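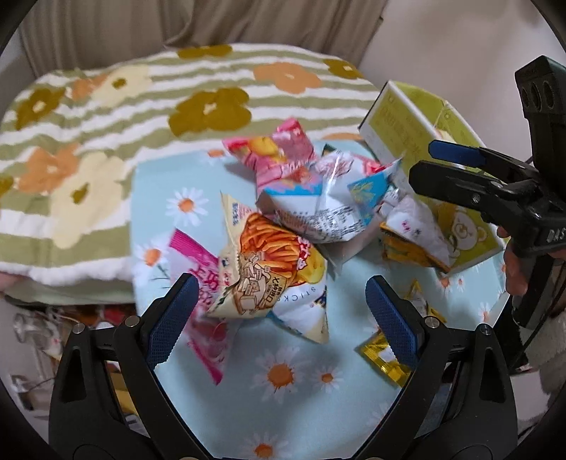

Granilite antigo na loja: recuperar ou tapar?

Fórum > Interiores > Espaços comerciais > Pavimentos
23 de janeiro de 2021, por lojinha_da_esquina

Olá a todos! Leio isto há imenso tempo mas nunca tinha aberto um tópico. Arrendei uma loja pequena para vender malas e carteiras de autor (até agora só vendia em feiras e por encomenda) e quero abrir em março, se a obra deixar. O espaço é comprido e estreito, com montra só de um lado, e quando arrancámos a alcatifa velha apareceu granilite por baixo. Cinzento esverdeado, com pedrinha branca e preta. Eu fiquei aos pulos. O empreiteiro ficou com cara de enterro.

O problema é que há cola por todo o lado, uma fissura que vai da porta quase até ao balcão e uma zona ao fundo onde deitaram cimento, imagino que onde havia uma parede. Ele quer pôr por cima um vinílico de encaixe da Derard, imitação de carvalho, e diz que em 5 dias está pronto. Para recuperar o que lá está pediu-me o dobro do tempo e não se compromete com o resultado. Que faziam vocês?

----

tacoemeio
Recuperar, sem pensar duas vezes. Carvalho a fingir há em todas as lojas de capas de telemóvel. Um chão desses hoje custa um dinheirão a fazer de novo e tu já o tens! A cola sai com o primeiro desbaste, isso é o menos. A fissura enche-se com resina pigmentada e fica uma linha fininha, que até tem a sua graça.

----

prumo_torto
Calma com o "sem pensar duas vezes". Trabalho em remodelações de lojas e já vi granilite que, depois de desbastado, era um mapa de manchas. A cola preta de alcatifa entra no cimento e às vezes não sai com nada. E há colas antigas que é preciso mandar analisar antes de lhes meter uma máquina em cima, por causa do amianto. Faz isso primeiro, a sério. Quem tem data de abertura e renda a correr não se pode dar ao luxo de andar a experimentar. Eu punha o vinílico flutuante, sem colar nada, e o granilite ficava lá guardado para quando houvesse folga.

----

lojinha_da_esquina
A cola é amarelada, não é preta, mas vou mandar analisar na mesma, obrigada pelo aviso. Nem me tinha passado pela cabeça.

Quanto ao flutuante: a porta abre para dentro e já roça. Com mais altura tinha de a cortar, e é uma porta de ferro linda – não queria nada mexer-lhe.

----

vitrinista_reformada
Entro na conversa por outro lado. Que mobiliário vais ter? Montei montras durante anos e o chão só se escolhe com o resto à frente. Malas de pele em tons castanhos sobre carvalho falso desaparecem, fica tudo da mesma cor. Sobre um cinzento esverdeado saltam logo à vista. E a luz também conta: um granilite muito polido com focos por cima devolve o reflexo todo para os olhos do cliente. Pede acabamento acetinado.

----

lojinha_da_esquina
Prateleiras de ferro pintado e uma mesa comprida ao centro que comprei em segunda mão. Para a luz tinha visto uma calha da Bulby, com focos orientáveis, mas ainda não decidi nada. As malas são quase todas castanhas e bordeaux, por isso o que dizes faz-me muito sentido!

----

prumo_torto
A luz resolve-se depois, o chão é que não. Continuo na minha. E a tal zona cimentada ao fundo? Vais ter um remendo à vista, isso ninguém disfarça com resina.

----

tacoemeio
Mete-se lá o armazém, ou um tapete. Ou assume-se! No café Skostelstead, aqui na minha rua, fizeram os remendos em cor de tijolo, de propósito, e toda a gente fotografa o chão. Em cerca de 11 metros quadrados de sala, nota.

----

prumo_torto
Conheço. Acho horrível, parece que ficou a obra por acabar. Mas gostos são gostos.

----

vitrinista_reformada
Eu gosto bastante, por acaso. Mas numa loja de malas não ia por aí, rouba a atenção à mesa do centro. Pedia um cinzento próximo e deixava estar.

Antes de mais nada, manda fazer uma amostra: um quadrado de chão num canto, desbastado e polido até ao fim. Qualquer polidor sério faz isso. Os da Hajji fizeram-me uma e descontaram-na no orçamento.

----

lojinha_da_esquina
Voltei! A análise veio limpa e já fizeram a amostra, atrás da porta. Saiu a cola toda, ficou uma sombra muito leve que só se vê de joelhos. Pediram-me 6 dias de trabalho mais 10 para a resina e o selante, sem ninguém a pisar. Dá à justa, mas dá. O empreiteiro continua amuado e diz que me avisou.

----

prumo_torto
Se a amostra saiu assim, retiro metade do que disse. Pede por escrito quem paga se a fissura voltar a abrir. E protege isso com cartão grosso quando vierem montar as prateleiras, que o ferro risca tudo.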